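About us

Visham Lane is a small cookery school in the old seed merchant's building at the bottom of Visham, two doors up from the river. We teach people to cook the food they want to eat at home. Some of them have never boiled an egg and some could give us a run for our money, and we love having both in the same room!

How we got going

The school began with a supper club. Angeliki Karagiannis and Polyxeni Kalogeropoulos had been cooking for friends in Angeliki's flat in Yeo, mostly the village dishes they grew up with – slow beans, stuffed vegetables, pies rolled out with a length of broom handle – and every month somebody would wander into the kitchen and ask to be shown how it was done. After a while there were more people in the kitchen than at the table. They gave up on the supper club one January and hired the hall behind the library instead, with two hobs and a borrowed oven that only worked on the left side.

Grigoris Sfakianakis joined when the bread classes started. He had run the night shift at a bakery for most of his working life and was supposed to be retiring. He now teaches more than any of us.

We moved into the seed merchant's in one very wet week, and we still find the odd sunflower seed between the floorboards. The big room upstairs takes 12 at the benches, and the yard has a wood oven which Grigoris built himself (twice, as the first one cracked).

What we teach

Our classes run in the evenings and at weekends, with children's mornings in the school holidays. The list changes with the seasons and with whatever the growers at Maluditz Farm are pulling up. These are the ones that come round every term:

Bread from the beginning. Four evenings with Grigoris. You'll make a plain tin loaf until you can do it without looking at the sheet, and only then move on to sourdough. Bring a tub to take your starter home in.

Pies and pastry. Polyxeni's course, and the one with the longest waiting list. Filo is made by hand, it tears, you patch it and carry on, and it still tastes wonderful.

Everyday Cantonese. Mei-kuen Fu teaches steamed fish, claypot rice, quick greens and proper congee. Mei-kuen is strict about washing rice and very relaxed about nearly everything else.

Beans, grains and greens. A good first class if you're nervous. We cook one big pot together and three small dishes to go with it, and you'll go home with enough for the next day's lunch.

Little cooks. Holiday mornings for ages five to nine. They measure, pour, stir, knead and make a tremendous mess, and then they sit down and eat what they've made. Flatbreads and fruit salad are the firm favourites. Grown-ups are welcome to stay or to go and have a coffee in peace.
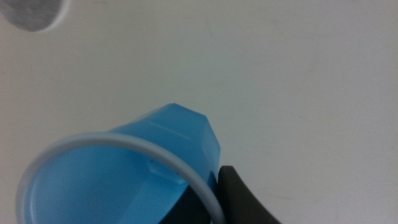 The people you'll meet

Angeliki runs the school and teaches the beginners' classes. She answers most of the emails too, usually late at night, so please forgive the odd typing mistake.

Polyxeni teaches pastry and looks after the recipe sheets. She rewrites them all the time – if yours has pencil on it, the pencil is right.

Hugo Campos keeps the kitchen stocked and sharp. He teaches our knife skills evening, and he can tell you where to get anything in town, from dried limes to a decent peeler. Ask him about salt cod if you have an hour to spare.

Mei-kuen and Grigoris you've already met above.

The recipe box

Everyone who finishes a course is invited to leave a recipe in the box by the door. It can be a family dish, something cut from a magazine years ago, or a thing you made up on a Tuesday with what was in the fridge. There are 384 cards in there now and we cook from it at our end-of-term lunch. Last term's was a plum dumpling recipe in very shaky handwriting, and it was the best thing on the table.

Finding us and getting in touch

We're a short walk downhill from Visham station. The front door sticks, so give it a good push. There's a lift to the upstairs kitchen from the yard side, and all our benches can be lowered if you'd like to cook sitting down. Tell us about allergies when you book and we'll plan the menu round them.

Booking for the autumn term opens on 24 May 2024. If a class is full, do put your name down anyway, as places come up quite often and we ring people in order. You're also very welcome to drop in for a look round before you book. Come just before noon on a baking day and there'll be warm bread.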